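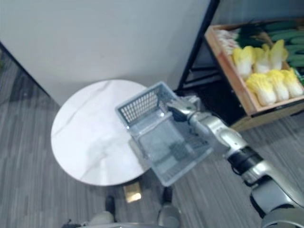
August 7, 2020
By Anayeli Palacios

Search this blog Go

So I finally finished the thing I've been threatening to write since spring, about the road blockade at Zarnadora and why I still argue with my uncle over it every single time we talk on the phone.

If you're new here (hi!), Zarnadora is the mining town up the valley from where my mother grew up. You won't find much about it in English. The short version is that a company called Leckie wanted to open a second pit above the river, the people downstream in Bisine said no, and for 73 days nobody could drive a truck in or out. I was there for the last 15 of those days, sleeping on my cousin's floor and eating more boiled corn than I ever want to see again.

What you probably heard, if you heard anything, was the last week. The army trucks came up the lower road, there was tear gas at the bridge, and four men were arrested, including Evaristo Huerta, who was the face of the whole thing by then. That's the part that made the news for an afternoon. What I want to write about is the part before, when it was mostly people sitting on plastic chairs, arguing about water.

And I mean arguing! I went up there thinking I'd find one side and another side. There were at least five. The older farmers wanted the pit stopped, period. The families with sons on the Leckie payroll wanted a road toll and a clinic, and they were pretty open about it. The schoolteachers wanted a vote. Then there was a small group of younger guys from outside the valley who wanted a fight, and they got louder the longer it all dragged on. Evaristo spent most of his day walking from one bunch to the next, and by evening he could barely talk, he was so hoarse.

The night I remember best was in the church hall in Bisine, when Sarahí Montes came down from the governor's office to read the first offer. About 500 people had squeezed in and more were standing at the windows. She read it in this very flat voice, like a bus schedule. A study of the river, to be done by the company. A temporary stop to the blasting, with no dates. When she got to the end she folded the paper and asked if there were any questions, and an old woman near the front stood up and asked her to read it again, slower. So she did. The whole thing! I've been in a lot of meetings since then and I've never heard a room that quiet.

They voted it down, and here is where my uncle and I part ways. He thinks they should have taken it. He says once you have the government in the room with a piece of paper, you take the paper and ask for a better one next year, and that the soldiers were always going to come if it went past two months. I think a study run by Leckie would have been worth about as much as the folder it came in. But I'll admit (Tío, if you're reading, save this) that I wasn't the one with a kid sitting in the provincial jail until October.

The charges are what bother me most, even now. Three of the four men had them dropped. Evaristo got "rebellion," for a blockade where the most dangerous thing I personally saw was a propane stove on a slope. Melquiades Trujillo, his lawyer, drove up with boxes of statements from people who had been at the bridge, and the judge took maybe a third of them. Evaristo is out now, waiting on the appeal, and he has to sign in at the station in Widby every other week. It's a long bus ride each way.

I wrote to Rosine Huet, who was up there for her dissertation and took far better notes than I did, and she reminded me of something I'd lost completely. On the morning the army came, the women from the kitchen tent went out first and offered the soldiers coffee. Some of them took it, too. An hour later there was gas all over the bridge, and the cups were still lined up along the wall.

The second pit hasn't opened. It hasn't been canceled either, and there's new fencing going up along the ridge, according to my cousin, who can see it from her roof. The appeal was supposed to be heard this summer and then the courts closed for the virus, so everybody waits.

I'm going to try to get Melquiades on the phone for the next post, if he'll have me. If you were at Bisine or Zarnadora back then and remember it differently, please write to me. I've already heard from my uncle.

Share this 15
6 comments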